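Regressão

1. Segmentação

O planejador da Pokano parava sempre no mesmo ponto. Estrella Beltrán abriu o registro da execução 197 e avançou até a linha em que a máscara do plástico se dividia em duas. Uma parte ficava com o trecho impresso, onde se lia Dove. A outra, transparente, era atribuída à mesa preta.

O módulo de percepção se chamava Mudeck e tinha sido escrito por alguém que já saíra da empresa. Nos comentários, em espanhol, havia uma única advertência: não confiar em bordas translúcidas. Estrella baixou o limiar, reprocessou o trecho e anotou a diferença. 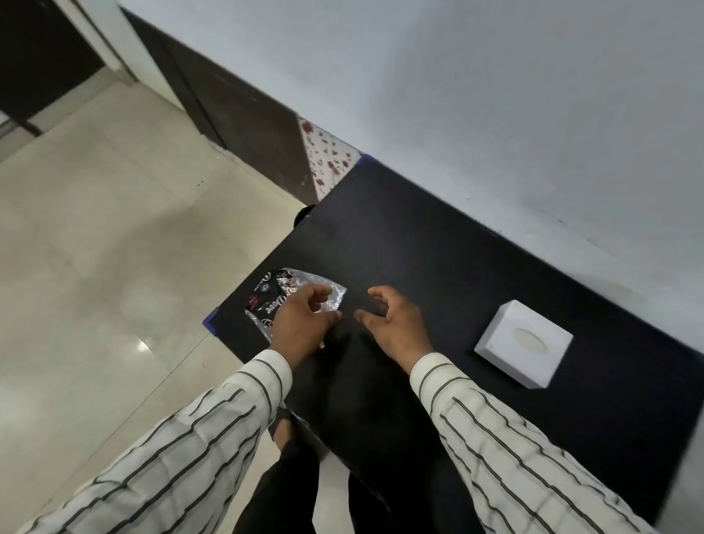
2. Planejamento

O Lollov recebia as máscaras e devolvia uma sequência de subtarefas. Para demonstrações com as duas mãos, exigia um rótulo por mão e um objeto por rótulo. Mão esquerda: embalagem. Mão direita: nenhum. O campo vazio derrubava o processo em 15 segundos, sem mensagem de erro.

Ela acrescentou um estado, "em espera", e rodou a bateria de testes. Passaram 9 de 20. Com o estado propagado ao otimizador de trajetória, passaram todos menos o último.

O último era a caixa branca, segura pelos dois lados. O rastreador fundia a peça segura com a tampa pousada atrás dela, branco sobre branco, e o planejador concluía que a mesa tinha subido. 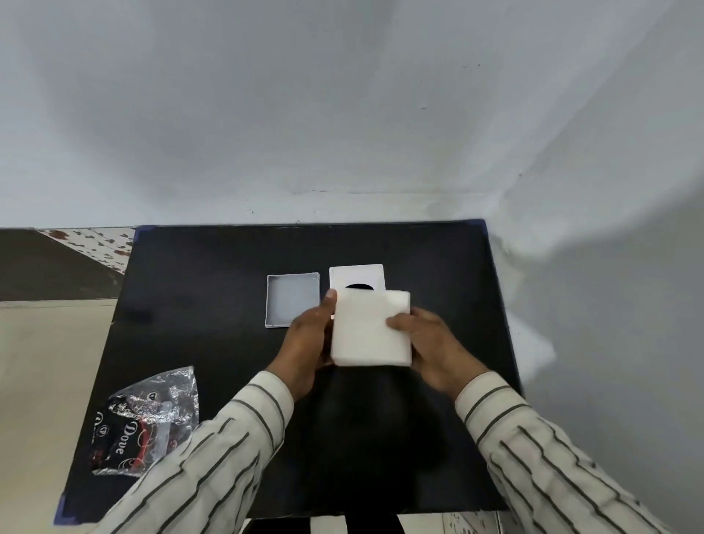 Estrella impôs uma restrição de profundidade e mandou rodar de novo. Enquanto o servidor compilava, leu o histórico do arquivo. A restrição já existira. Alguém a removera em maio, com a nota "desnecessária, a mesa não se move". A assinatura era dela.

Restaurou a linha, apagou a nota e escreveu outra: "a mesa não se move; o modelo não sabe". O teste passou. Abriu a execução 198.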